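Platine to Reissue Yoshida Pickling Handbook With New Index and Metric Weights

The cookbook publisher Platine will release a revised edition of the Yoshida handbook on pickling and preservation next month, with a first printing of 4000 copies. The recipe text has been reset, all quantities are now given by weight, and the index has been compiled from scratch.

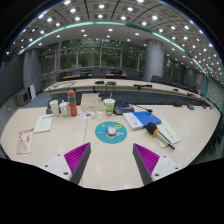 VUNDDEN, August

The handbook has been out of print for 13 years. Used copies of the previous edition have been hard to find in good condition, mainly on account of its glued binding, which tends to split at the chapter on miso beds. The new edition is thread-sewn and opens flat at any page. The cover is a coated cloth that can be wiped with a damp sponge.

Platine said the revised book contains 759 recipes. That is fewer than the earlier edition, which listed many variants under separate headings. A variant that differs only in the vegetable used is now given as a line in a table under the parent recipe. Readers who know a pickle by its old title can look it up in the index, where the old title points to the new page.

The index runs to 3286 entries. It was prepared in Skallell, the indexing program Platine adopted for its food list last year. Entries are sorted by ingredient, by method and by length of cure, so that a reader with a surplus of turnips and two days to spare can find the short cures without reading the full turnip section. Cross-references are given by page number and recipe number. In the earlier edition they were given by chapter only.

The change to weights affects nearly every page. Salt in particular was measured by the spoon in the old text, and the result depended on the grain of the salt. The new text states salt as a percentage of the trimmed weight of the vegetable. A conversion table at the back gives grams for common amounts, and ounces are printed in parentheses wherever a recipe calls for less than a pound of produce. 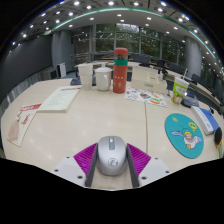

Storage instructions have also been rewritten. Each recipe now carries a line with the storage temperature, the earliest day for tasting and the last day for eating. Recipes intended for the refrigerator are marked with an R in the margin. Those that need a cool room are marked with a C, and the introduction to each chapter explains what to do in a warm apartment. Recipes for which no safe storage time could be confirmed were dropped. Platine has not published a list of the deleted recipes but said most of them were fish preparations.

The line drawings of cutting techniques are carried over from the old edition and printed larger. There are no color plates. Platine considered adding them and decided against it on grounds of paper weight. The whole book is printed on one uncoated stock.

A digital edition will follow the print edition. It will have the same page numbers as the printed book, which means index references work in both. The file can be searched, and the index entries are linked to the recipes. Notes made in the digital copy can be exported as plain text.

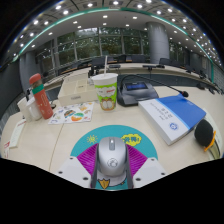 Masanobu Murakami

Advance pages supplied to reviewers cover the first four chapters: salt pickles, rice bran, vinegar and soy. The bran chapter has been changed the most. It now begins with a maintenance schedule for the bed, set out by week, and a fault table listing odor, likely cause and correction. In the old edition this material was scattered through the recipes. The vinegar chapter is close to the original apart from the weights, and adds a note on the acid content of rice vinegar sold in the United States.

One error was found in the advance pages. The recipe for salted napa cabbage gives the weight of the press as equal to that of the cabbage in the method and as double in the table. Platine confirmed that double is correct for the first day and said the method will be corrected before printing.

Libraries can order through the usual distributors. Owners of the earlier edition can download the list matching old titles to new recipe numbers from the Platine site when the book goes on sale.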